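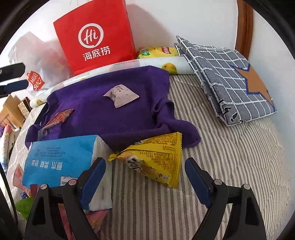

Fikell Bridge Postings

README for the records of weight-limit postings on small town bridges and large culverts in the Vondent valley

Compiled by Elínborg Þórarinsdóttir and Tove Zoëga
Last updated Sunday, August 9, 2026

What this is

A single table of weight-limit postings on locally owned bridges and culverts in the town of Clamov and the rural roads along the Vondent River. A posting is the order that puts a weight limit sign at a crossing. Each row is one posting: when it was ordered, what the limit was, and when it was lifted or changed, if it was.

The table has 286 rows. The earliest is from 2000, the year the town moved its road orders into bound volumes that are still in the clerk's office. Older orders exist on loose sheets, but they are not in date order and many have no crossing number, so they were left out.

State highway bridges are not included. Neither are private bridges, even the ones the school bus uses.

Files

postings.csv – the main table, one row per posting
crossings.csv – one row per crossing, with road name, the water it crosses, and an approximate location
notes.txt – longer remarks on individual rows, keyed by posting_id
changes.txt – what was edited between versions

All files are UTF-8 with commas as separators. Empty cells mean the source did not say. A zero is never used for a missing value.

Columns in postings.csv

posting_id: assigned by us, never reused
crossing_id: matches crossings.csv
ordered: date of the town order, year-month-day
signed: date the sign went up, if the highway log has it
limit_tons: the posted limit for a single vehicle, in short tons
limit_combo: the posted limit for a truck and trailer, where a separate one was given
reason: one of deck, beam, abutment, scour, pipe, other, unknown
lifted: date the posting ended
end_type: repaired, replaced, raised, lowered, closed, unknown
source: volume and page, or log entry
checked_by: initials of the person who did the second read

A change in the limit is entered as a new row. The old row is closed with end_type raised or lowered. If you want the number of crossings with a posting in a given year, group by crossing_id first, or you will count the same crossing more than once.

How it was put together

Tove Zoëga photographed the bound volumes at the clerk's office and typed in the orders. Elínborg Þórarinsdóttir then read every row against the page photographs and filled in the signed column from the highway department's daily logs. Where the two readings differed, we went back to the paper.

The reason column took the most judgment. Before the town adopted a standard form, orders were written as short paragraphs, and some of them give a reason in words like "poor condition" and nothing more. Those are coded unknown. We did not try to guess from what was repaired later. If an order names two causes, the first one is in the column and the second is in notes.txt.

Crossing locations were placed by hand on the current town map. They are good enough to tell which crossing is meant – do not use them for surveying or for measuring distances between structures.

Known problems

The signed column is thin before the logs were kept on printed forms. Around 50 rows have no sign date at all. In the rows that do, the sign date sometimes comes before the order date. We checked these and they are as written. The highway crew often put a sign up the day the problem was found and the board voted on it at its next meeting.

James Road has two crossings of the same brook, and orders before the renumbering call both of them "the James bridge." We assigned each order by the described span length where one was given. Where it was not, crossing_id is set to J0 and the row should be left out of any work done by crossing.

The June flood postings were issued as one emergency order covering a list of crossings. We split that order into separate rows with the same source entry. Several of these were lifted by phone, and the lifted date is the date the call was logged.

A limit of 3 tons in the older volumes usually means "passenger cars only" and may not reflect a calculation. The original wording is in notes.txt.

What it can and cannot be used for

It works for looking at how long postings stay in place, which roads have had repeated limits, and how the reasons have shifted over time. It has been used for a town plan appendix and for a series of route maps for the Clamov fire company.

It does not show the present condition of any bridge. A crossing with no row here may have been in bad shape and never posted, and a crossing with an open row may have been repaired without the order being formally ended. Drivers of heavy vehicles should go by the sign at the crossing. For current limits, call the highway department.

Terms

Free to copy, change and republish with credit to the compilers. The town orders themselves are public records. The page photographs are not distributed with the table, but we will send the page for a given row on request.

Corrections

Send the posting_id, what you think is wrong, and a source if you have one. Corrections go into the next version and are listed in changes.txt with the old value kept. Sign dates from family photos or old newspapers are welcome – please include the date on the page or print and who holds it.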